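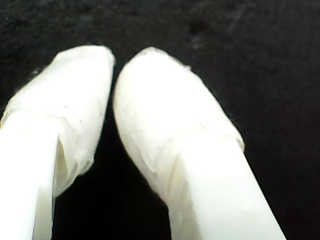

关于我们

大家好,我是Tùng Trương,Fetitau的店主,也是打包的、接电话的、周末搬箱子的那个人(哈哈,小店就是这样)。我们做的事情说起来很简单:替别人收拾、包装和寄存那些舍不得扔的小东西,旧玩具、玩具盒子、瓷杯子、奶奶的针线盒,什么都有。

店是从我家餐桌上开始的。那年十二月我要从Dilldale搬走,翻出一大堆小时候攒的铁皮车,原来的盒子都还在,就是边角软得不敢碰。我找了两家搬家公司,人家都说“塞点报纸就行啦”,我听得心里直发毛!最后自己买了薄棉纸,一个一个慢慢包,包到凌晨,居然包上瘾了。后来朋友来托我包,朋友的朋友也来,餐桌不够用,就租下了现在这间。

我们怎么干活

先说纸。我特别爱唠叨这个,新来的同事都怕我。贴着东西的第一层一定要软,皱一点没关系,我反而喜欢先把纸揉一揉再展开,这样更服帖,圆头圆脑的东西也裹得住。印着图案的盒子另外单放,不跟硬东西挤在一块儿,颜色鲜艳的那种最怕蹭。

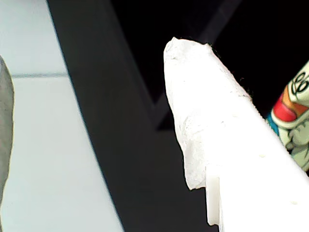
胶带呢,只许贴在纸上,绝对不许贴到东西本身。这条规矩是我吃过亏才定的:有一回撕胶带,把一只盒子上的字撕掉了半个,客人没说什么,我自己难受了好久。现在每件包好以后都会在外面写个小标签,谁的、什么东西、哪头朝上,字写得丑,但是看得清。

拆的时候我们也愿意帮忙。很多人以为拆包不用讲究,其实拿剪刀一划就容易出事,我习惯从折口那里一层层松开,急不得。拆下来的纸还干净的话就叠好留着,下次垫箱底用。

我们有多大

真不大。连我在内9个人,工作间摆着长桌和货架,后面是寄存室。到现在一共包过2,937件东西,都记在一个本子上(后来换成了表格,可本子我还留着)。最远的一单是搬去Châu的一整套茶具,最零碎的一单是Grekatel送来的400个小摆件,我们分了好几个下午才包完,桌子底下全是纸屑!
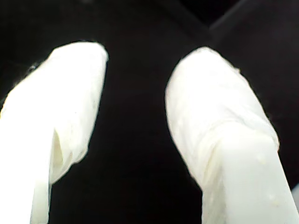
来找我们

早上九点开门,下午六点关,中午一般也有人。东西少的话直接拎过来就好,多的话先打个电话,我把桌子腾出来。拿不准值不值得包的也可以带来,咱们先喝杯茶,慢慢看。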